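Workshop tips for the Wunora robotics club

Most jobs that hold up a build night are small ones, so these tips stick to small ones. They apply to the Elport kit and to anything built from scratch.

Label both ends of every cable with masking tape before unplugging it. Write on the tape first, then wrap it.

Keep one tray for each sub-assembly. An ice cube tray from the kitchen does well for screws – colour the compartments with a marker to match the drawing.

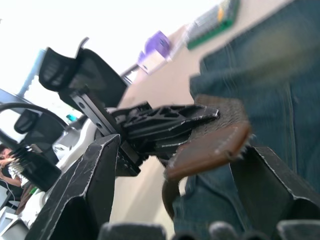

How often should finger pads be cleaned?

Once a week is enough for a club that meets every Thursday. Wipe them with a damp cloth and leave them to dry overnight.

Start every bolt on a bracket by hand before tightening any of them. If one won't line up, loosen the rest and shift the bracket. Don't force it with the driver.

Charge batteries on the ceramic tile, never on the carpet. A pack that has sat for 24 days goes on the charger before it goes in a robot.
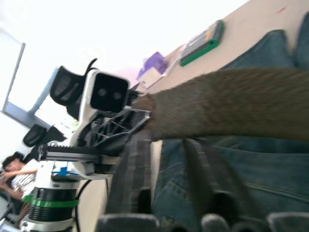 Run new arm programs at low speed for the first go, with a hand near the stop button. Save the file under a new name each time. The Pakzad team lost a good gripper routine in January by saving over it.

Spare fuses are in the drawer under the vise.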